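3.2 Recording food kept outside the kitchen

Household food inventories have usually been confined to the refrigerator, the freezer and the pantry. The instrument most widely used in our earlier work followed the same convention, and asked respondents to list the contents of those three places only. During the February pilot it became clear that the convention left out a good deal of what people ate between meals. Respondents who reported no snack foods in the kitchen went on to record them in their seven-day diaries, and follow-up calls established that the items had been kept in bedrooms, cars, work bags and desks. The revised instrument therefore asks about storage by room, and treats the desk as a storage place in its own right.

The change has consequences for how the inventory is carried out. A pantry can be listed by one adult on behalf of the household. A desk generally cannot. Desks were described by respondents as belonging to one person even where the room was shared, and several parents in the Manalastas sample were unwilling to open a teenager's drawer without asking first. The protocol was amended so that each member of the household aged 12 or over completes a separate page for personal storage places, and may decline to do so without affecting the rest of the household's participation. Declined pages are coded as missing and are not treated as empty.

3.3 Coding of items

All items were coded by two trained coders working independently from the inventory pages and any photographs supplied. Coding followed the Skaladton food grouping, with the minor changes set out in Appendix B. Three decisions require comment.

First, packaged snacks were coded by package and not by weight. Net weight was recorded where the respondent had written it down, but it was missing too often to be of use as the main measure, and opened packages could not be assigned a weight with any confidence. An opened package was coded as present. Where it could not be established from the page or the photograph whether a package still held food, the item was given the code for uncertain contents and left out of the totals in Table 4. A sensitivity analysis in which these items were restored to the totals is reported in Section 5.

Second, fresh fruit was coded wherever it was found. The pilot version of the form had placed fruit under kitchen items, and coders had no means of entering a piece of fruit kept anywhere else. This was an error of design on our part, and it is likely to have made personal storage places look less healthy than they were.

Third, a distinction was drawn between food on display and food put away. Food on a desktop, shelf or bench was coded as displayed. Food in a drawer, cupboard or closed container was coded as put away. The distinction matters for the analysis because previous writing on the home food environment has tended to assume that visible food is eaten sooner, and the assumption has seldom been tested away from the kitchen bench. Items lying at the border between the two, such as packages at the edge of an open drawer, were referred to the second author for a ruling. Dishes were noted but not counted as food items.
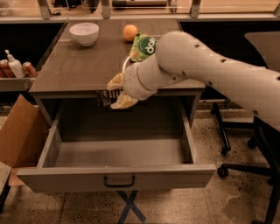

Figure 2. Displayed and put-away storage at a desk. An orange and a green snack bag are on the desktop, with an empty white bowl towards the back; a dark snack package is at the open drawer.

Agreement between the coders was good for food group and for room, and weaker for the distinction described above. Most disagreements concerned containers with loose lids and bags that had been left standing open. After a joint review of the pilot pages the wording of the coding manual was tightened, and the pages were recoded from the beginning by both coders. Only the second round of coding is used in this paper.

3.4 Sample and ethics

The full survey was sent to 600 households drawn from the Anotetti register, which covers the inner and outer suburbs but excludes student residences and boarding houses. The exclusion is a limitation. Residents of shared accommodation have limited kitchen space and may rely on personal storage more heavily than the households described here, and the results should not be extended to them. Reminder letters were posted once. Households that did not reply to the reminder were not contacted again.

Fieldwork materials were prepared by Radosław Jasińska, and the coding manual was written and maintained by Miroslava Slanina. The form was made available on paper and through the Premer survey portal, and respondents could change from one to the other part way through. The version of the manual used for all coding reported here is dated 2 July 2021. Consent was sought separately for the inventory pages and for photographs. Photographs were checked before coding, and any showing a name, an address or a document were returned to the respondent and removed from the project's records.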